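Tech Platforms and the Law
Unit 5 handout: market definition and the app store fee cases
Instructor: Siv Kvam

Read this before the Bornville hearing materials. Bring the expert reports, marked up. I will call on people.

1. Why the market gets defined first

Every platform case starts with a fight over what the market is, and most are decided there. If the market is "all digital games," the store owner is one seller among many. If it is "apps on this one phone," the owner has a share of 100 percent and looks like a monopolist before a single witness has spoken. Both sides know this. Be suspicious of any definition that happens to deliver the result its sponsor is paying for.

In our case file, the developer Plistico sues Stiradton, which runs the store on its own handsets. Plistico says the market is that store. Stiradton says it is every place a person can buy a game, consoles and websites included. I find neither one convincing, and you should be able to say why. 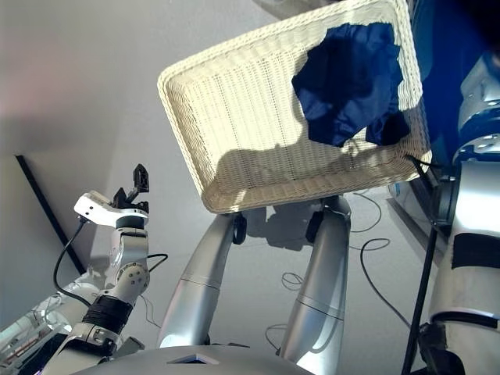
The usual test asks whether a hypothetical monopolist could raise prices by a small but real amount and keep it profitable. It sounds scientific. In practice somebody has to supply the numbers on how many customers would leave, and in platform cases those numbers are thin. Look at how Gøran Åberg, for Plistico, gets his. He surveyed 1000 users and threw out 200 of the answers as inconsistent, leaving 800. Read his footnote on which ones went and ask yourself whether you would accept it from the other side.

2. The trouble with "free"

Much of what a store provides carries no price to the user. The developer pays the fee, the user pays the developer, and the store says its two groups of customers have to be looked at together. There is something to that. There is also a lot of room to hide a high fee behind a vague benefit – "a safe and trusted experience" turns up six times in Marit Nyberg's report for Stiradton and is never measured.

Questions to prepare
What would count as proof that review by the store keeps users safer?
Who should have to bring that proof?
Does it matter if the fee was set before anyone knew what review would cost?
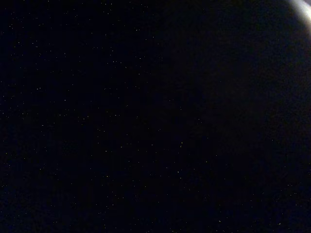

Fig. 2. Dark speckled surface.

3. Security as a defense

Courts tend to go easy on security arguments, partly out of caution and partly, I think, from not wanting to be blamed later. Aoife Mulligan's article in your packet takes the store's side and is the best version of it. Ebbe Magnusson's reply says a company can protect users without also controlling payments. Note that he never explains who pays for fraud losses under his plan.

For the memo: 800 words, one side only, no history of antitrust. State your market in the first paragraph and defend it. Due November 23, 2025, by upload. Sæther is optional reading, and long.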